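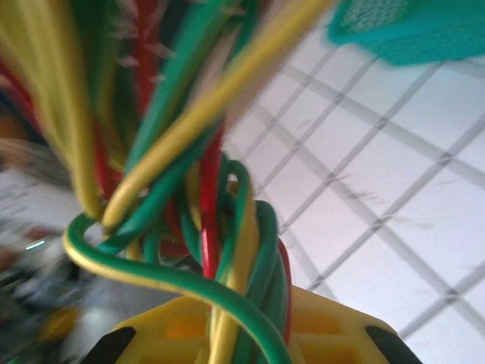 Prorel Screen Protectors and Tablet Sleeves: Frequently Asked Questions

Most of the mail we get falls under one of the headings on this page. Please look through it before writing to us. Orders for tablet sleeves and orders for screen protectors are handled by the same people, so one message is enough even if your question covers both.

BEFORE YOU ORDER

How do I find out which model I have?

On most tablets the model number is in the settings menu, under "About" or "General." On older ones it is also printed on the back in very small type near the bottom edge. Use the full number, including any letters at the end. Two tablets sold under the same name in different years can differ by a few millimeters, and a protector cut for one will not sit right on the other.

My model isn't in the list. Can I order the closest size?

For a sleeve, yes. Measure the length, width and thickness of the tablet with any case you plan to leave on it, then pick the sleeve whose inside measurements are slightly larger than yours. For a screen protector, no. The cutouts for the camera and sensors have to line up, and trimming tempered glass at home will crack it.

What is the difference between the Norus and the Flutside sleeve?

The Norus is the thinner one. It has a soft lining, a flap that tucks in, and no zipper. It is meant for people who carry a tablet inside another bag. The Flutside has thicker padding, a zipper on three sides and an outer pocket for a charger and cable. It can be carried by itself. The Flutside adds noticeable bulk, and with a large tablet in it the outer pocket gets tight.

Will a keyboard cover fit inside the sleeve too?

It fits in the Flutside for all sizes. In the Norus it fits only if you go up one size, and then the tablet will slide a little when the keyboard is not attached.

Is the glass protector better than the film?

They do different jobs. Glass takes knocks better and feels like the bare screen. Film is thinner, weighs next to nothing and stays put on screens with curved edges, where glass tends to lift. If you draw or write on your tablet with a stylus, many customers prefer the matte film, which has a little drag to it. Matte film does make the picture slightly less sharp.

Does a screen protector affect the touch response?

Not in normal use. If your tablet has a touch sensitivity setting or a glove mode, try turning it on after you fit the glass. A protector with dust or air under one area can feel slow in that area, and the fix is to refit it.

Do you sell sleeves in other colors?

The Norus comes in gray, navy and rust. The Flutside comes in black and gray. We had a dark green Flutside until last November, and we don't expect to have it again.

FITTING A SCREEN PROTECTOR

What comes in the box?

One protector, one wet wipe, one dry cloth, a sheet of dust stickers and a plastic alignment tray. The film version comes with a squeegee card and two films.

How should I fit it?

Wash your hands first and pick a room without a fan or open window running. A bathroom works well a few minutes after someone has had a shower. Turn the tablet off. Go over the screen with the wet wipe, dry it with the cloth, and lift any remaining specks with the dust stickers. Set the tablet in the tray, peel the backing off the protector, and lower it in from one short edge. Let go and let it settle by itself. Press from the middle outward only after it has stopped spreading.

There are bubbles under the glass. Do they go away?

Small ones without a speck in the middle usually disappear within two days. If you can see a speck, that bubble will stay until the speck is removed. Lift the nearest corner with a strip of tape, touch a dust sticker to the speck, and lay the glass back down.

Can I take a protector off and use it again?

Film, no. Glass can be lifted and put back once or twice while it is being fitted. After it has been on for a few weeks the adhesive picks up lint as soon as it comes off, and it won't look clean again.

I have a rugged case and it pushes the glass up at the corners. What can I do?

Take the case off and press the corners down. If they lift again when the case goes back on, the case has an inner lip that overlaps the protector. We make a narrower cut for some models, listed as "case fit." Write to us with the name of your case and we will tell you if the narrow cut clears it. The Diekmann bumper cases need the case fit version on all models. 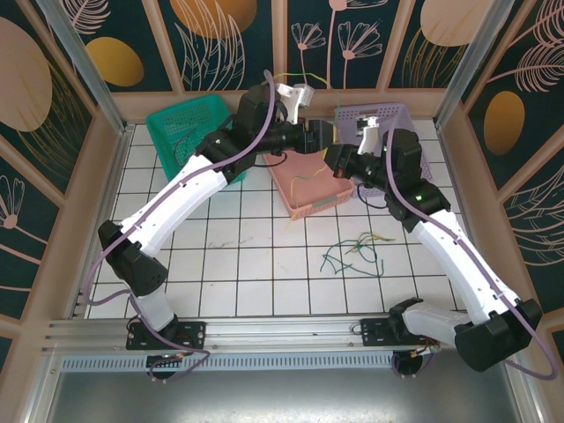 How long does delivery take?

Orders placed before 3 p.m. leave the warehouse the same working day. Standard delivery takes three to five working days after that. Express takes one or two. Remote addresses and islands can take longer with both services.

Can I change or cancel my order?

You can until it has been packed. Open the link in your confirmation email and choose "Change order." If the button is gray, the order has been packed and you will need to send it back after it arrives.

Do you ship to parcel lockers?

We do for screen protectors and for the Norus in every size. The large Flutside goes in a box that is too deep for some lockers, so at checkout you will only be offered home delivery or a pickup counter.

My tracking number doesn't work.

Give it until the evening. The number is created when the label is printed, but the carrier's site shows nothing before the first scan. If it still shows nothing after two working days, write to us with the order number.

CARE AND CLEANING

Can the sleeves be washed?

The Norus can be hand washed in lukewarm water with mild soap. Press the water out in a towel and dry it flat. Do not put it in a dryer, which will shrink the lining. The Flutside should only be wiped with a damp cloth. Its padding is glued in place and soaking loosens it.

The zipper on my Flutside is stiff.

Run the tip of a soft pencil along both rows of teeth and move the zipper back and forth a few times. Wipe off the excess before you put anything light-colored in the pocket. If a tooth is missing or bent, that is a warranty matter.

What can I clean the glass with?

A dry microfiber cloth is enough for fingerprints. For anything sticky, use a cloth slightly dampened with water. Window cleaner and alcohol wear off the coating that keeps fingerprints down.

Is the sleeve waterproof?

No. Both models will keep off a light rain for a short walk. Water gets in at the flap on the Norus and at the zipper on the Flutside.

RETURNS AND WARRANTY

How long do I have to return something?

You have 90 days from delivery. Sleeves should be unused, with the tag on. Protectors can be returned only if the backing has not been peeled.

Who pays for return postage?

If we sent the wrong item or it arrived damaged, we do. Otherwise the return label costs 15 percent of the item price, taken from the refund.

My glass protector was cracked when I opened it. Do I need to send it back?

Don't send broken glass. Take a photo with the box label showing and attach it to your message. We will send another.

What does the warranty cover?

Seams, zippers and adhesive, for two years. It doesn't cover a protector that broke in a fall, wear at the corners, or damage to the tablet itself.

When will I get my refund?

We issue it within three working days of receiving the parcel. Your bank or card company may take several more days to show it. Refunds go back to the method you paid with. If the card has expired, tell us before you send the parcel.

SCHOOLS AND BUSINESS ORDERS

Do you give a discount on larger orders?

Prices drop at 15 pieces of the same item, and again at 950. The lower price shows up in the cart by itself. Different sizes of the same sleeve count as one item. Glass and film are counted separately.

Can we have our logo printed on the sleeves?

We can print on the Norus only, in one color, on the side without the flap. Send the logo as a vector file. Printing adds ten working days, and printed sleeves can't be returned unless there is a fault.

Can we pay by invoice?

Schools, libraries and registered companies can. Choose "Invoice" at checkout and enter your purchase order number if you use one. Payment terms are printed on the invoice. Kristaps Pärn handles business accounts and can set up separate delivery addresses for different branches.

Can we order a sample first?

Yes, one of each item at the normal price. If you place a business order afterward, mention the sample order number and the cost is taken off.

CONTACT

How do I reach you?

Use the form on the contact page and put your order number in the subject line. Soledad Núñez and her team answer messages from 8 a.m. to 4 p.m. on working days, normally by the next day. Please don't send the same message twice, because the second copy moves the whole conversation to the end of the line.

Is there a store where I can see the sleeves?

We have no store of our own. The retailer page lists shops that carry the Norus. The Flutside is sold online only.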